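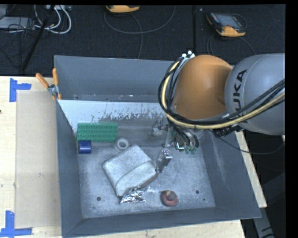 ニュース > プレスリリース > 2月

読了時間:2分

Greline、Hiltgate実験棟でピッキングロボットの公開実演を実施

産業用ロボットの導入支援を手がけるGrelineは2月、Hiltgate実験棟の見学会を開き、ばら置きされた品物をロボットアームで取り出す作業を公開した。物流、部品加工などの企業から15社が参加した。

実演では、金属製の箱に形も硬さも異なる6点を入れ、グリッパーを箱の上から差し入れて作業を行った。品物には、緑色のブロック、短い円筒、灰色の柔らかいポーチ、しわの寄った銀色のホイルなどを用いた。アームはKUKA製で、把持位置の計算には自社開発のソフトウェア「Gosling」を使用している。

技術責任者のJonatan Wallinは「ポーチやホイルは、つかむ位置が少しずれるだけで形が変わります。硬い部品だけで試験をしていた頃とは、必要な調整がかなり違います」と説明した。箱の壁際にある品物の扱いについては、参加者から質問が相次いだ。

後半は、運用担当のKuo-hua Hoが試験の進め方を紹介した。実験棟では品物の組み合わせを変えながら、1か月に2,000回の取り出し試験を行っている。失敗した回の記録もすべて保存し、把持位置の見直しに使う。質疑では、グリッパーの交換にかかる時間、既設の搬送設備との接続、安全柵の配置が話題になった。

Grelineは次回の見学会をSkamuscombeの事業所で開く予定である。参加は無料で、事前の申し込みが必要となる。自社の品物を使った試験を希望する場合は、申し込み時に寸法と重量を記入する。1点あたりの重量は1,000グラムまでとする。

本件に関する問い合わせ先
Greline 広報担当 Asif Mughal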